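The coffee maker won again

I'd been in the Indwood robotics club room for maybe five minutes when Ayodele Odukoya handed me a game controller and told me to go make coffee. There was no coffee. There was a kitchen on a laptop, all red brick and gray cabinets, and a robot arm I was supposed to steer through it while looking out from right behind its gripper. I put it straight into the wall.

"Everybody hits the bricks," Ayodele said, very kindly, and reset it.

The club used to build things out of metal, and they still do on a good week, but this year's Trumesgate challenge is run entirely in simulation. Teams get a kitchen and a list of chores, and the arm has to do them with no one at the controls. Before that can happen somebody has to show it how, over and over, by hand. The students here have recorded 1,092 runs so far (I contributed two, and I'm told they were deleted).

What surprised me was how physical it feels! You lean in your chair. You tip your head when the view tips, and it tips constantly, so that one moment you're level with the counter and the next you've got the underside of the range hood hanging over you. Ardalan Khosravi plays with his shoulders up around his ears. Solange Leblanc doesn't move at all, and she's the best driver in the room by a mile.

Their arm is called Betancur — I asked why and got three different answers — and its weak spot is anything up close. It crosses the kitchen beautifully, gets the coffee machine right between its fingers, and then dithers. Parviz Rezaei thinks it needs more practice runs from odd angles. Solange thinks the runs they have are sloppy. They've been having this argument since July, and it picked up again while I was putting on my coat.

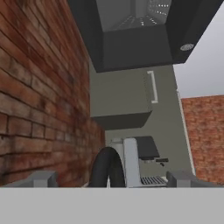 Words by Esmaeil Hosseinzadeh | 04/02/2019

Esmaeil writes about schools and after-school clubs. He still can't get past the brick wall, but he's been invited back to try.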